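Keeping a story wall at home without wrecking the wall

Updated 26/06/2026

Quick one this month, draft due. A few of you wrote in asking how I keep the outline up where I can see it when I rent and can't put a single screw in anything. Notes below, in no order.

Cards first. Plain index cards, the heavier ones. Cheap ones curl by the window inside a week. One scene per card. Scene number in pencil, top corner, because you WILL renumber. Everything else in pen. I had 911 words of notes on one card once (tiny writing, bad month) and couldn't read a thing from the chair. If it doesn't fit in two lines it's two scenes, or you haven't worked out what it is yet.

Colour. Use one colour per point of view, not per mood. Tried mood. By act two everything was grey. And buy a spare pack of each colour at the start, the shop never has the same yellow twice.

Sticking things up. Painter's tape on painted walls, the low tack stuff, and test a bit behind the door first. Leave it 7 days then peel slow, back along itself. Putty leaves a greasy spot on flat paint. If you've already got the spot: dab of dish soap on a damp cloth, blot, don't rub. Rubbing makes it shiny and then you've got a shiny spot.

No wall at all? Work flat. A board on the table does the job and you can tip it up against something when you want to see the whole middle act at once. Slide it under the bed at tea time. Edvin Sjögren from the Rambridge writing group uses the inside of his wardrobe door, says he gets his best fixes while looking for socks.

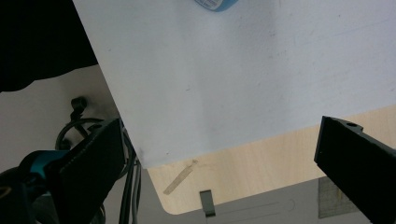
White board over a pale wood tabletop

Cleaning a dry-wipe board. Wipe it the same day if you can. Marker left for a fortnight sets like paint. For old marks, scribble over them with a fresh dry-wipe pen and wipe both off together, works most times. Then a barely damp microfibre cloth, then a dry one. No scourers, ever. Once the surface is scratched it grabs ink and you'll be reading last year's subplot for good. Permanent marker by accident: little bit of rubbing alcohol on a cotton pad, window open, try the corner first.

Store pens flat. Standing up, the tips dry or flood depending on which way round you've put them. The Flenia ones I had in the mug all died at the same time.

Before you move anything, take a photo. Phone's fine. Every time you shuffle an act, photo, then shuffle. Nabila Mansour lost a whole second half to a ceiling fan and had to rebuild it from memory, and swears the first version was better. Maybe so. Weigh your loose piles down, any mug will do, just not a full one (ask my copy of the Bisholm draft).

Taking it down. Bundle cards by act, rubber band round the short way, wrap the bundle in a scrap of paper so the band doesnt bite into the edges. Rubber bands perish so use string if it's going in a box for years. Label the END of the box, you'll never see the lid again. Don't put it in the garage or anywhere damp. Silica packets from shoe boxes are worth hanging on to for this.

Cutting scenes: don't bin the card. Have an envelope taped to the side of the desk, cut scenes go in there. I pulled a funeral out of mine two years later and it's now chapter one of something else.

Light. Lamp to the side of the board, never straight on, or the glare eats a third of your outline. Cheap clamp lamp with a warm bulb is plenty.

Still trying to get tape gunk off a varnished door frame, so if anyone has something that works without taking the varnish as well, send it in. Will put the good ones up in July along with the bit on filing old notebooks that I promised last time and forgto.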